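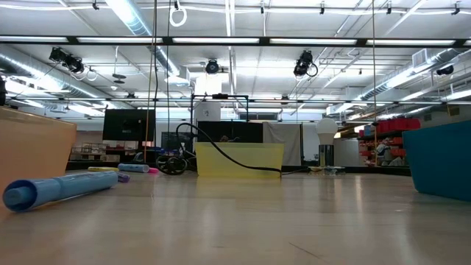 Farken Colour Names

A plain-text dataset of what people call colours when nobody gives them a list to pick from. Version 2, released Aug 17, 2022.

What it is

Ask ten people to name the same shade of greeny blue and you'll get teal, aqua, sea, duck egg and at least one "sort of hospital". We love that! Farken collects those answers just as they were typed, spelling and all, and pairs each one with the colour that was on the screen at the time.

There are 69 colours in this release. The first release leaned hard on brights, so we went back for muddy browns, off-whites and the awkward greys that could pass for purple. They brought in some of the best names in the whole set.

What's in the folder

names.csv — one row per answer
colours.csv — the hex value and ID for each colour
merged.csv — the same answers after light tidying
notes.txt — odds and ends, including screen settings

Columns in names.csv

colour_id: matches the ID in colours.csv
answer: the name as typed, never corrected
order: where the colour came in that person's run
region: optional, often blank

How the answers were gathered

People saw one colour at a time on a mid-grey background and typed whatever came to mind. Everyone got two practice colours first, and those aren't in the files. We used Brikamance to run the survey and Vindero to strip out anything that looked like a name or an email address. No accounts, no ages, no tracking.

Tidying

merged.csv folds gray into grey and drops stray capitals and full stops. It leaves "light blue" and "pale blue" alone, as plenty of people used both and seemed to mean different things by them. If you'd like to merge them, go for it, but please say so when you share your results.

Known problems

Screens vary a lot, and we had no way to check anyone's brightness. Answers are in English only. Colour 31 was shown twice to some people in November, so look for repeats before you count anything.

Using it

Free for any purpose, with credit to the Barua project. Charts, quilts, paint chip games, school projects — we'd be thrilled to see them all. Corrections can go in the issue tracker, and new muddy browns are always welcome.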